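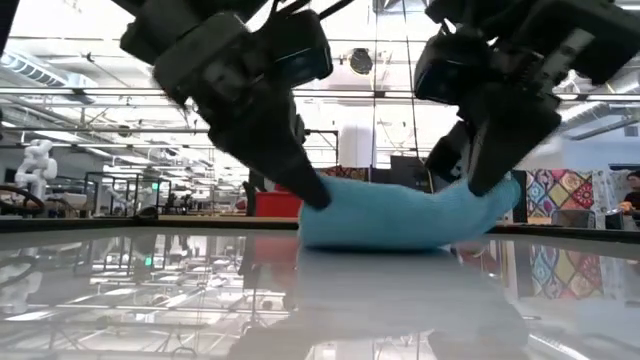 Notes from the packing bench

Well, we finally did it. After two years of me grumbling in this newsletter about shrink film, the old L-bar sealer is out of the back room and there's a vacuum chamber machine sitting in its spot. It's a Polletti, the tabletop kind, bought secondhand from a cheese shop that was closing, and I've been playing with it every spare minute (my family now owns a lot of individually sealed waffles).

I'll start with the money, seeing as that's what most of you wrote in about. The machine was $1,374 with a box of spare seal bars and a gasket thrown in. New ones with the same size chamber were well out of our reach. The electrician charged us $248 to put in a proper outlet on its own breaker, and I'd tell anyone to get that quote before they fall in love with a used machine. I didn't, and I had a bad afternoon.

Now the learning curve. I assumed you dropped the pouch in, closed the lid and went off to make coffee. Not so much! My first batch of smoked almonds came out looking beautiful and then went soft overnight, every last bag, and I blamed the pouches, the lid, the weather and my brother-in-law. The real trouble was oil on the inside of the pouch mouth. One wipe with a paper towel before sealing and the problem went away. I've also started folding the top of each pouch back into a cuff before I fill it, so the seal area never touches the food in the first place.

Seal time took longer to sort out. The dial goes up in tiny steps, and the thinner pouches want a good deal less heat than the thick ones. Too little and you can peel the seam apart with your thumbs. Too much and it goes wavy and brittle at the edges. I've taped a card to the lid with our settings for each pouch, and I update it in pencil — anything in pen turns into a lie within a month.

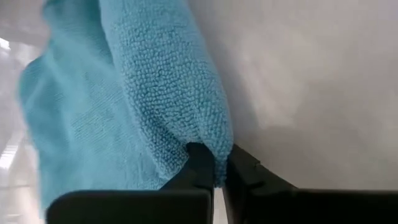
What about liquids?

This was the big surprise for me. Soup works fine as long as it's properly chilled. Warm soup boils under vacuum (yes, boils, at fridge-to-room kind of temperatures if you pull hard enough) and then you get to spend your evening cleaning the chamber. Emlyn Morgan told me to chill everything overnight and I thought that was fussy. Emlyn, I apologize.

We did 19 quarts of Tai squash soup in one evening last November on a borrowed machine, and that's what sold me on the idea. The pouches stacked flat in the freezer like books. I could find things! With the tubs we had before, I was forever digging to the bottom for whatever I needed first.

Pouches, and where to get them

I ordered a case from Triltulano and I'm happy with them so far. The price drops nicely if you buy more than 482 at a time, so if anyone wants to go in on an order with us, get in touch before the end of the month. Check your chamber size first, please. Last time we split an order, Jinfeng Bai ended up with a stack of pouches two inches longer than the seal bar could handle, and they're still on my shelf if anybody has a use for them.

One more thing on upkeep. The pump oil should be clear, and ours came out looking like weak tea, so I changed it the first week and again a couple of weeks later. It's a messy little job with a funnel and a lot of newspaper.
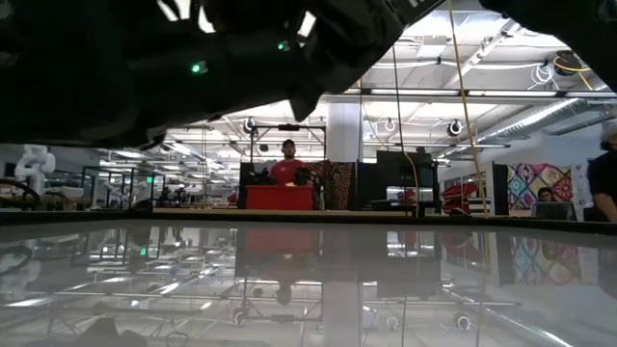

Tzu-hsuan Yuen wrote in to say that she'd keep a shrink wrapper around for boxed goods all the same, and that vacuum pouches look sad next to film on a shop shelf. Fair point, and I do miss how crisp a wrapped gift box looks. For now I'm hand-tying those with ribbon, slowly and not very well.

The old sealer is free to whoever can carry it. It needs a new heating wire and it weighs as much as a calf, so bring a friend and park by the side door.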